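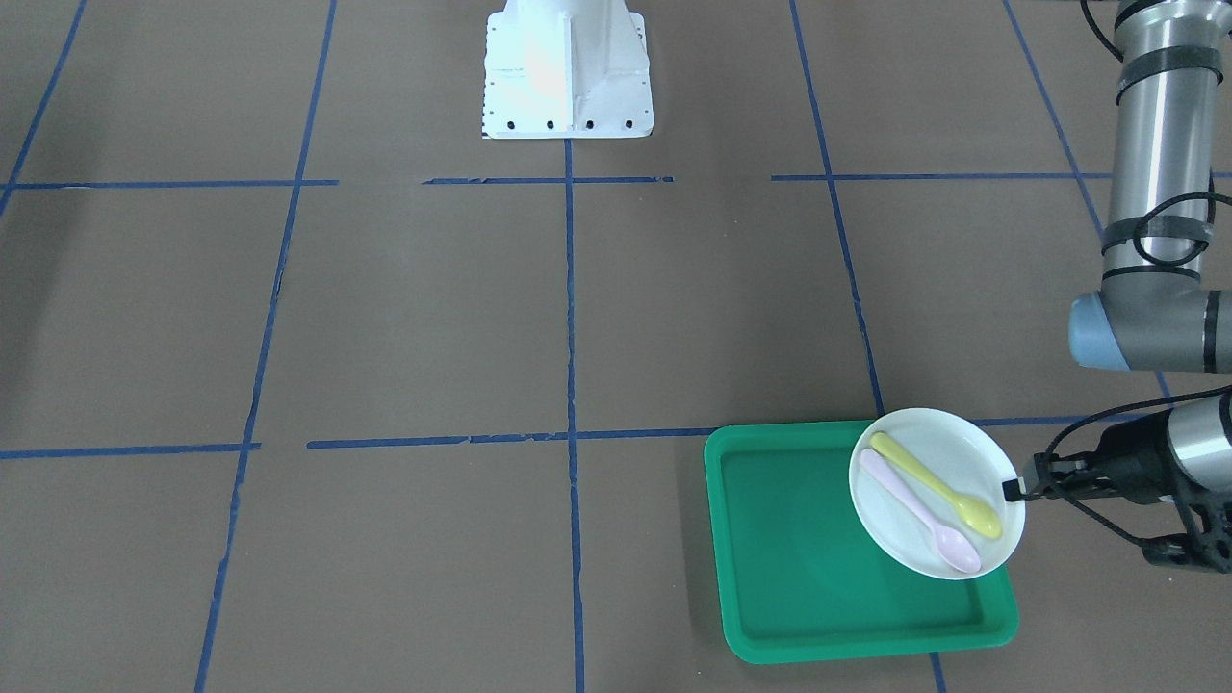
By Aidan Ní Chonaill, Wesik shop news

The two-armed table-setting cell at Nic Aodha is back at work after its 3000-hour service, and I got to hang around for most of it. I've walked past that thing all year with a coffee in my hand and never once asked how it gets looked after, so when Catríona Keane told me she was taking it down for a morning in December, I invited myself along.

If you haven't been out to the Kekden building lately, Wusala (that's what the cell is called, and no, I couldn't find out who named it) handles plates, spoons and trays. One arm picks up a plate by the rim with the spoons already lying in it and brings it over to a green tray. It sounds like nothing. Then you watch a gripper hold a plate by one edge, with two spoons riding along in it, and you find yourself holding your breath a little!

Catríona has looked after the cell since it was put together, and she started with the part I would have skipped, the tabletop. It's brown cardboard laid in sheets, with blue tape marking it off into a grid, and the arms work right on top of it. She likes cardboard. A gripper finger that comes down a hair too low makes a dent in it and that's the end of the story, where a steel top would mean a bent finger and a phone call. Sheets get swapped when they go soft at the joins. The tape she replaces strip by strip, and she's pretty relaxed about it. There were gaps in a few of the lines and some torn edges when I was there, and I pointed at one like I'd found something. She told me the grid is for people. The arms go by their own coordinates, and the squares are so that whoever is resetting the table can put a tray back where it belongs without getting out a ruler.

The service itself took longer than I'd figured. She checked the bolts at the foot of the white column with a torque wrench, going across and across the way you'd do a car wheel, and wiped down each joint looking for grease that had worked its way out past a seal. One joint got a second look and a pencil note. Then she went along the cables with her fingers, bending each one a bit and feeling for stiff spots. The loops around the wrist are what wear first on this cell, she said, from all the turning, and if a loop is too short it pulls and if it's too long it drags across the table and takes a spoon with it. She let one of them out by 2 inches, tied it back up, and ran the arm through its whole reach at a crawl with her hand near the stop button.

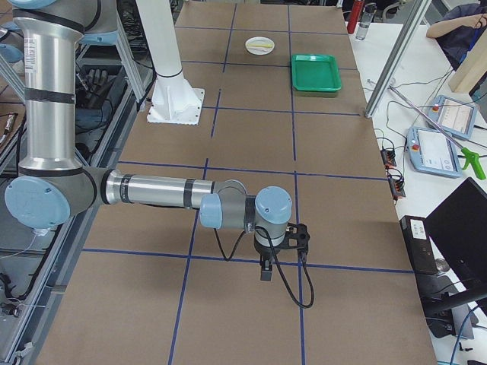 After that came the grippers. The fingers get wiped every 50 plates in normal running, which I had no idea about, and at the big service the pads come off completely and new ones go on. Closing force is reset from scratch with the new pads, and this was my favorite part of the day. She starts low, lets the gripper take the plate, and gives the plate a little tug. Too loose and the rim slides. Too tight and the plate tips up on its way over, and then your spoons are on the table. She went up a notch, tugged, went up another notch, tugged again. I offered to do the tugging and was allowed to do it exactly once.

Each arm has its own teach pendant, and they live on the white side table next to the cell, along with whatever else has landed there that week. The pick-up reacher with the green handle is a permanent resident. It's the kind you'd buy for getting a can down off a high shelf, and Catríona would sooner lose a wrench. With the arms stopped and locked out, she can fetch a spoon from the far side of the table without leaning over the cardboard and denting it with her elbows. I'm told there was a second one and that it went to the packing room and didn't come back, so if you're reading this in packing, you know who you are.

Restart was a little before three in the afternoon. She ran 19 plates at reduced speed with the pink and yellow spoons, had one slip on the fourth, backed off and nudged the closing force again, and started the count over. The second set of 19 went through clean, and she signed the sheet and put the speed back up.

Next on the list is fresh cardboard at the end nearest the door, plus a proper hook for the pendants – Catríona has been asking for the hook since spring, and I've promised to keep mentioning it until somebody orders one. The cell is running its usual hours again, and anyone who needs time on it should put their name on the clipboard by the cabinet.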